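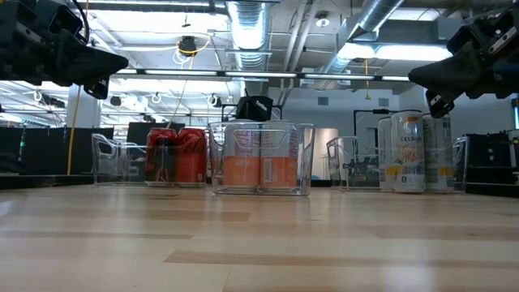 Figure 3. Clear open-top bins on a wooden table, sorted by drink. Two red Coca-Cola cans share one bin, two orange-and-white cans stand in the next, and three white energy-drink cans are in the rightmost bin. The third bin is empty.

Home Issues Authors Search Previous Next

4. Sorting by kind in clear containers

4.1 Why we looked at drinks

Canned drinks turned out to be the richest part of the whole study, and we did not expect that when we began. Our first plan was to look at dry goods, where people have long-standing habits and strong feelings about jars. Drinks were added late, at the suggestion of the Randport households, several of whom told us that the shelf they argued about most was the one with the cans on it. We are very glad they spoke up!

A can is a wonderful thing to study. It stands up by itself, it carries its own label all the way around, and its color can be read from across a room. Two people who have never met will usually agree on what kind of drink a can holds, even if they have never tasted it. They will not agree at all on where it should go. Some sort by brand, some by who drinks it, some by the time of day it is wanted, and a fair number by nothing more than which gap was open when the shopping came in. This gives us a case where the objects are easy to tell apart and the sorting rule is left wide open.

The diary part of the study produced 1,719 entries in which at least one can was put away, moved or taken out. After removing entries that were blank, repeated or too short to code, we kept 1,610. Each entry was read by two coders, and where they differed the entry went to a third. The coding guide follows the one Sivaprasad Sundaram drew up for the earlier Prellitz pilot, with two codes added: one for mixed bins and one for bins left open on purpose.

4.2 The one-kind rule

The arrangement in Figure 3 shows what we call the one-kind rule. Each bin in use holds a single sort of drink, and no bin is filled with a second sort to save room. The left half of the Coca-Cola bin has nothing in it, and under a space-saving rule something would have gone there. Under the one-kind rule it stays open.

We found this rule again and again in the diaries. People who used it rarely gave it a name, and when we asked them to explain it they often talked about the bin as if it belonged to the drink. "That's the orange one's place," wrote a member of the Arumugam group, in an entry about moving a single stray can back across the shelf. Another wrote that she would sooner leave cans in the shopping bag overnight than put them in with something else. A third had bought two more bins after a new drink came into the house, though the old bins were less than half full.

What makes this interesting is how costly the rule is in space. A household that keeps to it will nearly always need more bins than its cans could fit into. In the figure, seven cans take up three of the four bins. A single larger box would do the same job if holding the cans were the only job. People who kept the rule were well aware of this and kept it anyway, and when we visited them they were among the quickest to find what they were looking for.

4.3 What clear walls do

Clear plastic changes the way a bin is used, and it does so in two directions at once.

First, it takes away the need for a label. With solid bins, households in our study wrote on tape, tied on cards, or simply remembered. With clear ones most of them stopped labeling within the first weeks, since the can did the work. A red can behind a clear wall is still plainly red. Small print is another matter. Colors look a little softer through plastic and fine lettering is hard to make out, so two drinks that differ only in a line of text near the top can easily be mixed up. Households with several flavors of one brand were the ones most likely to go back to tape, and we think designers of storage bins should take note of that.

Second, clear walls put the open space on show. A half-empty solid bin is a private matter between the bin and whoever lifts the lid. A half-empty clear bin can be read by anyone who walks past, and people do read it! Many entries in the shopping part of the diary mention seeing a low bin and adding the drink to a list, without any can having been touched. We had not planned a code for this and had to go back through the first batch to add one - a tedious job, but worth every hour.

There is a less happy side. Some people found the open space hard to leave alone. They wrote of bins that "looked sad" or "wanted filling," and a few bought drinks they did not much want in order to even out the row. One household in Grultumbridge gave up on clear bins for just this reason and went back to a cupboard with a door.

4.4 The spare bin

An empty bin in the row, like the third one in Figure 3, deserves a section of its own. We began by treating such bins as leftovers from a set. The diaries persuaded us otherwise.

Households kept a spare bin for several reasons. In some it was a waiting place, held for a drink that had run out and would be bought again. In others it stood ready for guests, or for whatever was on sale. There were also homes where the spare had no stated use and was still defended firmly when somebody tried to put batteries in it. We coded these as "held open" and found that they were most common where the one-kind rule was strong. This makes good sense. If a new drink may not share a bin with an old one, it needs somewhere to go, and the rule can only be kept if there is room for the next kind.

Where the spare sits also matters. A spare at the end of the row tended to be taken over by other goods: tea lights, straws, a bag of rice. A spare with filled bins on both sides was more often left alone. Our reading is that a gap inside a row looks like part of the system, while a gap at the end looks like the place where the system stops. We would love to see this tested properly with a larger group of homes and with goods other than drinks.

4.5 Handles and reach

The handle openings on the short sides of these bins invite a certain way of working. A person can pull the whole bin forward, take out a can and push it back, or carry the bin to another room and fill glasses there. Open tops allow a second way, which is to leave the bin where it is and reach in from above. Tall cans favor the second. Shorter cans, set toward the back, favor the first.

Most of our households used both ways and had not noticed that they did. On a table or an open counter, reaching in from above was far more usual. On a shelf with another shelf close over it, the bin had to come out, and that is where the handle opening earned its keep. Several people told us they had turned their bins so that an opening faced the front, giving up some depth of view for a better grip. Others went the opposite way and turned the long side forward so that every can could be seen.

4.6 Limits

The entries were written by the people who did the sorting, and people enjoy writing about a tidy shelf more than an untidy one. Our visits helped to correct for this, though a visit announced ahead of time has the same fault. We also know little about homes that buy drinks by the case and never unpack them. They are surely a large group, and their habits may be quite different from those reported here. Finally, all the homes in the study had at least one flat surface free for the bins, and in smaller kitchens the one-kind rule may simply cost too much.

We take up the matter of dry goods, where the same rule appears in a weaker form, in Section 5.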